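Setting up your graduation stream in Jarkeo

I've run the online ceremony for Larnwood students twice now, so these are my own notes on the part of Jarkeo that everyone rings me about — the speaker queue. You'll want the organiser login for this section, the ordinary guest one won't show you the right menu.

1. Open Events, pick your ceremony and click Speakers.
2. Add each speaker by name and email. I put the guest speaker in last and drag them to the top afterwards (don't ask, it just behaves better that way round).
3. Set a limit for each speech. I give student speakers 4 minutes and the main guest 9.
4. Tick Hold in green room for anyone joining live. Leave it unticked for recorded speeches.
5. Press Save queue, then Send invites.

Note: recorded speeches have to be uploaded before you save the queue. If one shows a grey clock it's still processing, so go and do something else for a bit.

Caution: Send invites goes to the whole list straight away, and there's no undo! I once welcomed 42 people to a ceremony called "test test". 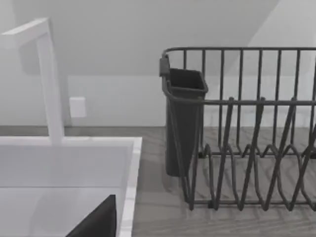

Irnmont, April

6. Run a rehearsal with at least two speakers. Khoa Tô does the captions for ours and likes to have the scripts by then, so I collect them at the same time.
7. On the day, open the green room early and check each microphone before you press Go live.

If a politician or other public figure is speaking, switch the chat to Approve first under Audience. You can change it back once they've finished.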